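**Progress report to Gasser: Ornov kitchen manipulation software, second period**

Prepared by Eylül Taşdemir, 7/18/18
Copies: Krešimir Zupan, Sevim Gündoğdu

This report covers work since the February review. At that review you asked us to stop adding new tasks and get the appliance task to a state where someone outside the team could run it. Most of this period went on that. The budget is on track and we are not asking for any change to it.

## Knob contact

The control code for knobs has been rewritten. The old version planned a path to the knob, closed the gripper and turned the wrist through a fixed angle. It had no way of telling that a finger had slipped, and it carried on to the next step regardless. The new version, written by Krešimir, splits the job into approach, contact and turn. Each stage has its own limits on force and travel, and the arm backs off if a limit is reached.

The approach stage gave the most trouble. The two knobs on our test oven are one above the other, and a finger placed on the lower one comes close to the edge of the upper one. The planner now treats the upper knob as an obstacle while it works on the lower.

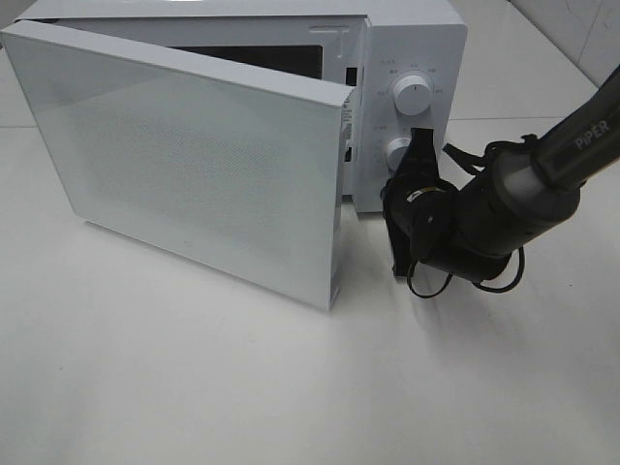 *Gripper finger at the lower knob, oven door open.*

We ran 500 contact attempts with the new code. In 318 of them the turn finished inside the limits on the first try. The rest were stopped by the code and logged with a reason. The most common reason was that the force limit was reached during approach, usually from a small error in the estimated depth of the knob face. White knobs on a white panel give the depth estimate very little to work with. Müzeyyen has tried two filters on this and neither has been good enough to keep. She is now testing a method that fits a plane to the whole panel and takes the knob depth from the model of the oven.

## Door state and free space

The planner used to be told whether the door was open or shut by a flag in the task script. If the flag was wrong, the plan was wrong. We now estimate the door angle from the camera and rebuild the collision model whenever the angle changes by more than a set amount. Rebuilding takes 200 milliseconds on the bench computer, and we can live with that because the arm is held still while it happens.

The collision model of the cavity is still simple. It is a box with a margin on every side, and the margin is wide enough that some good paths are turned down. Sevim will replace it with a closer model in the next period.

## Placing food in the oven

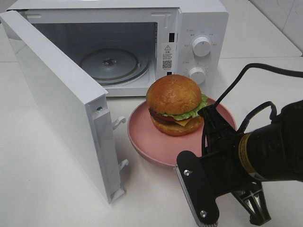

Placement planning is the least finished part of the work. The Stukero planner chooses a grasp on the item first and only then looks for a route, and in tight spaces it often picks a grasp that leaves no route in. We are changing it so that both are considered together. Our working layout has the burger on a round pink plate in front of the open oven, with the glass turntable inside as the target surface. That layout is awkward for the present planner: the plate stands close to the opening and leaves little height to lift and turn before the gripper meets the door or the front of the oven. The turntable is a problem for perception too, as reflections on the glass upset the surface fit. For now its height is entered by hand in the configuration file.

We have no placement figures we would want you to rely on yet. They will be in the next report.

## Logging and replay

Nurhan finished the replay tool, which we call Purnent. It loads a run and steps through camera images, joint positions, planner calls and stop reasons on one timeline. Before this we compared separate log files by hand. She used it on 64 of the stopped knob runs and found that a group of them shared one cause, a late timestamp on the wrist camera. The fix is merged, but the knob runs have not been repeated since, so the figures above are from before it.

The tool does not yet handle runs recorded before February. Converting them is possible but we do not think it is worth the time.

## Outstanding from the last review

- Installation guide: written. Needs testing by someone who has not seen the system.
- Emergency stop recovery: done. The task can be resumed from the last completed stage.
- Unit tests for the planner: partly done. The grasp code is covered, the route code is not.
- Licence for shared code: waiting for your reply to Krešimir's letter.

## Next period

1. Repeat the knob runs with the timestamp fix and the plane-fitting method.
2. Joint grasp and route planning for placement, with results.
3. Closer cavity model (Sevim).
4. Turntable height from perception, if the surface fit can be made steady. If not, we will keep the value in the configuration file and say so in the guide.

We would like a decision on the licence before the code is passed to your own engineers. Please send comments on the rest to Eylül.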